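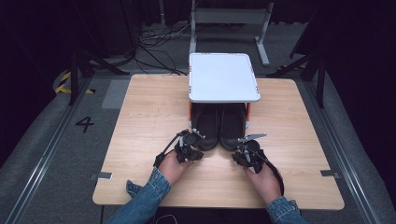 Small Shoe Rack: Common Questions

Saturday, March 5, 2022
By Evangelia Gkikas

Filed under: Home storage > Entryway > Help

How many shoes fit under it?
One pair, side by side. Thick soles are fine as long as the shoes slide in without scraping the top. Boots won't fit.

Which way should the toes point?
Either way works. Toes out looks neater and keeps the heels from getting crushed. Heels out is quicker if you pull your shoes on standing up.

Can I put things on the top panel?
Yes, light things such as keys, gloves or mail. Please don't sit or stand on it.

Does it have to go on the floor?
No. Some customers keep it on a bench or table. Pick a flat spot and leave a little room in front so you can reach in.

Can I put wet shoes in it?
Let them drip on a mat first. Air gets in at the front, but shoes dry slowly under a cover. Give them around 12 hours before you put them away.

How do I clean it?
Wipe the top and the legs with a damp cloth and a drop of dish soap. For black scuffs on the white panel, try a pencil eraser. No scouring pads.

Can I stack 2 of them?
We don't recommend it. Set them next to each other instead.

A leg feels loose. What now?
Take the shoes out, turn the rack over and press the leg back in firmly. If it still wobbles, write to us and we'll send a new one.

Contact Vistwood | © 2022 Vistwood | Back to top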